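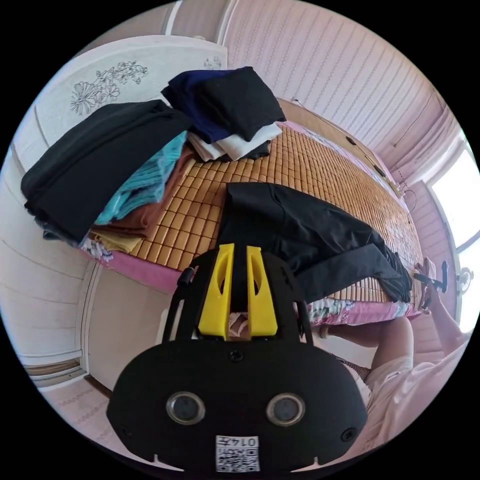

Can a machine fold it yet? Chore tips, laundry edition

Updated 15 August 2024

Short answer, no. Longer answer, sort of, sometimes, if you do half the work first. Got a pile of mail after the July page asking which chores you can hand off to a machine now, and most of it was laundry, so laundry goes first. Quick notes, then the tips, then a bit on dishes and the shop.

Where things stand

Washing and drying, solved ages ago. Putting in, taking out, sorting, folding, carrying, putting away – all still you. Funny how the boring bit in the middle got the motor and everything on either side got nothing.

Folding is hard for a machine because cloth has no shape. A mug is a mug from any side. A pair of black pants dropped on a bed could be anything, and the next time you drop them they're something else. You find the waistband by feel without thinking. A two-finger gripper has to find it by looking, and black on black is about the worst thing to look at.

I've seen the Ulix folding arm at a home show. It did towels. Nice square towels, one at a time, laid out flat for it by a guy standing there. T-shirts it got through slowly. They wouldn't let me try a fitted sheet, draw your own conclusions. Price on the card was $3,000 and that didn't include the table.

Gronden has a clip-in folder, more of a frame with flaps really. Not smart at all. You lay the shirt on, it flips. Works fine, and you've already done the hard part by the time the shirt is on there.

Folding tips that help now (and would help a machine later)

Fold on the bed, not the couch. Flat, waist-high-ish, and you have to clear it before you sleep. If you've got a bamboo mat on for summer leave it on, it's a good firm surface and things slide instead of bunching. Run your hand over it first for any rough tile edges that might snag a knit.

Two piles going at once. Knits and heavier stuff in one, thin stuff in the other. One tall pile always falls over.

Leave the dark pants for last or do them first, but do them together. Black on black takes longer to sort out, good light helps a lot. Pull up next to a window if you can.

Pants: hold by the waistband, shake once, lay flat, leg over leg, then thirds. Don't smooth till the legs are lined up or you smooth a crease in.

Sweaters flat, arms in, then half. Never on a hanger if it's a heavy knit, the shoulders grow.

Turn everything right side out BEFORE the wash. Saves you doing it at the bed. Every folding machine I've read about assumes this too, so get the family trained now.

Same fold every time. Sounds fussy. Stacks sit straighter and the drawer closes.

Socks, no advice. Still losing.

Other chores, quick rundown

Vacuuming – yes, hand it over. Pick the cords up off the floor first, and anything with fringe. Empty the bin more than it tells you to.

Mopping – half yes. Good on a floor that's already pretty clean. Dried jam, get the scraper.

Dishes – the dishwasher is the robot. Loading it is still on you. I have a clipping here on the Schumacher loading arm, 131 plates in a row in a demo kitchen, all the same plate. My kitchen does not have 131 of the same plate. Wake me when it can do a lid with a bent handle.

Windows – the stick-on crawlers do the middle of the glass and leave you the corners. Corners are the job.

Making the bed – no. Same trouble as folding, only bigger.

And in the shop

Better news here becuase parts don't flop. Sorting screws by length, a cheap tray sorter will do it if you keep the washers out. I ran a coffee can through the little Ornow one, 488 screws, and found 3 in the wrong cup afterwards. Can live with that. Tip: wipe oily ones first or they stick in the chute and you'll be poking at it with a skewer.

Sanding flat panels, there are machines for that, they cost what a car costs. Edges and anything curved, by hand.

Sweeping up – a robot vac in the shop dies fast. Fine dust gets in the wheels. Use a push broom and a bit of damp sawdust, pull it toward the door.

Rags are the shop's laundry and same rule applies, no machine wants them. Anything with oil or finish on it, hang it outside spread out flat till it's stiff, never in a heap. Oily rags in a heap can catch fire all on thier own.

Next page is closets and shelf liners. If you own a folding machine that does fitted sheets, write in, I'd like to hear how long it takes per sheet and whether you still have to find the corners for it.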